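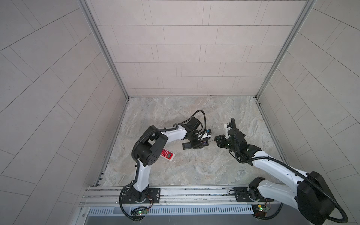 Figure 9.1 Two arms on one rail, with two remote controls on the floor of the cell.

Search this book Enter keyword

Chapter 9
Comparing Grippers on a Two-Arm Cell

In the earlier chapters we treated the arm and the gripper as one machine. For the design of motion this was convenient. When we must choose a gripper, however, it hides the question we want to ask, and so in this chapter the arm stays the same and only the hand is changed.

A remote control is a good test object. It is long, flat and close to the floor, and the fingers must come down beside it without pushing it away. In Figure 9.1 the black one lies just under the left gripper, while the red-and-white one is partly hidden by the joint housing of the left arm. From a fixed camera such hiding is common, and the student should remember it when reading Section 9.4 on camera placement.

We compare two grippers, the Trilta and the Vedirano. The measurements come from the Denport trials, in which 341 grasps were recorded with up to 27 grasps for each starting position. The positions were the same for both grippers, but the order was mixed, so that wear of the finger pads would not favour one of them.

A result is called a success only if the object is lifted and held until the arm stops. Some authors also accept a grasp that slips a little – we do not, and our success rates are therefore lower than those in the Yousafzai tables at the end of the book.

Section 9.1 explains how to fix the speed and the closing force before a comparison begins. Section 9.2 deals with the case when both arms work near the same point and their grippers almost meet. The reader who has not yet done the calibration exercise in Chapter 2 should do it first.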